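Ticket 486: Absentee ballot lookup says "no record" for voters who are on the list
Opened in: Voter Tools > Ballot Tracking
Status: Closed
Priority: High, later Normal
Reported by: Aurelia Olteanu, Purkance Township clerk's office

Good morning, and thank you in advance to whoever picks this up. I know you have plenty of other townships to look after in April, so I'll try to get everything down in one go.

We use the Koreck lookup page so that people can type in their name, birth date and zip code and see whether their absentee ballot has been mailed out, received and accepted. It has worked nicely for us through two elections and I have nothing but kind things to say about it. Since we loaded the new list for the school levy vote, though, the page is telling some people "No record found" when they are most certainly on the list. I can see them in the clerk's view. I can open their record, I can see the date the ballot was mailed, and then I go to the public page and type in the very same thing and they don't exist!

You can imagine how this goes over. The levy is a touchy subject here to begin with, and we've already had a gentleman at the counter who was sure that his ballot had been thrown out on account of the sign in his yard. I showed him his record on my own screen and he was very decent about it, but he did say he would be telling people what the website said, and I can't blame him for that.

What I have tried so far:

Cleared the browser history and tried again. No change.
Tried it on my phone, off the office network. No change.
Typed the names in all capitals, then all lower case. No change.
Looked up my own record, which comes up perfectly, and so does my neighbor's.
Reloaded the list from the county file. It said 400 records accepted, no errors, and the same people were still missing.

I haven't touched the settings, as I was told very firmly in training to leave them alone.

Aurelia

Reply from Koreck Support, 10:40 a.m.

Hello Aurelia, thank you for such a full report. Could you send us two or three of the affected record numbers (numbers only please, no names or birth dates in the ticket) and let us know whether the people have anything in common? Same precinct, same street, same mailing date, anything of that sort. Please don't reload the list again for the moment.

Reply from Aurelia Olteanu, 11:25 a.m.

Record numbers sent through the secure form. I sat down with the list and a cup of coffee and tried to find the pattern. It isn't the precinct, and it isn't the mailing date either, because those all went out together. I did wonder about party, since that is the first thing anyone is going to ask me, but we don't register by party and there's no such column in the file. I'd be grateful if you could put that in writing somewhere in your answer, so that I have it to show.

The one thing I did notice is that the Cârstea family is missing, all of them, and they have that little hat over the first a. But then there are people missing with perfectly plain names, so maybe that's a separate problem. I've kept the page from my notes where I wrote down each one I tried.

Also, and I'm sorry to pile on, the counter terminal by the front door went to a blank page when I tested there. I turned it off and on and it came back. I mention it only for completeness.
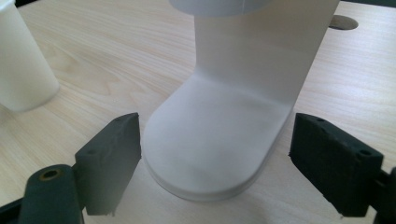

Koreck Support wrote back at 1:15 p.m. that there were two separate faults and that Aurelia had been right to suspect it. The public page compares names letter by letter, and the county's new export saves accented letters in a different form from the old one, so a Cârstea typed at the keyboard no longer matched the Cârstea in the file. The plain names were failing on the zip code. Their records carried the longer nine-digit code, and the page was only looking for five. The reply confirmed that the public lookup uses name, birth date and zip code and nothing else, and that the file holds no information on party, on past votes or on how anyone intends to vote. A lookup failure has no effect on the ballot itself, which is tracked by record number.

Reply from Aurelia Olteanu, 1:50 p.m.

Oh, that is a relief, and thank you especially for the part about party. I've printed it and it's taped up at the counter.

May I ask what I should tell people between now and when it's fixed? Our office closes at 4:30 and folks tend to look these things up after supper, when there's no one here to answer the phone. There's a candidate forum tonight at the Vomitz Hall too, with the levy on the program, and I would dearly like to walk in there with something sensible to say. Could we put a notice on the page? Even one line would help. If it said "please call the clerk" where it now says "no record found," I think half of the upset would go away on its own.

Reply from Koreck Support, 2:20 p.m.

We've changed the message for Purkance. A failed search now reads: "We could not match your details. This does not mean your ballot was not received. Please call the township clerk." Your office number and hours are underneath. The zip code correction is live as well, so please retest those records when you have a minute. The accented letters need a change on our side that goes through testing first, and we expect to have it in place by tomorrow at noon.

Reply from Aurelia Olteanu, 3:05 p.m.

Retested every plain name on my sheet and they all come up. The new message is much friendlier, thank you. I called Mrs. Cârstea myself to let her know that her household's ballots had been mailed and that the website would catch up with her tomorrow. She laughed and said she's been spelled wrong by the government since she was a girl.

The forum notice is written. I kept it to what you told me – two faults in the lookup page, no effect on any ballot, call us with questions.

Reply from Koreck Support, next day, 11:50 a.m.

The name matching update is in place. It now treats both forms of an accented letter as the same, and it also accepts the name typed without the accent. Please confirm.

Reply from Aurelia Olteanu, 12:30 p.m.

Confirmed with the accent and without. All of the Cârsteas are back, and I tried a few other names with marks over them for good measure. Forum went fine, by the way. I got one question on the website and eleven on the parking. You can close this, but could someone let the other townships on the same county export know? I'd guess they have the same trouble and just haven't had a call yet.

Koreck Support: Notice sent to all offices using the county export. Ticket closed.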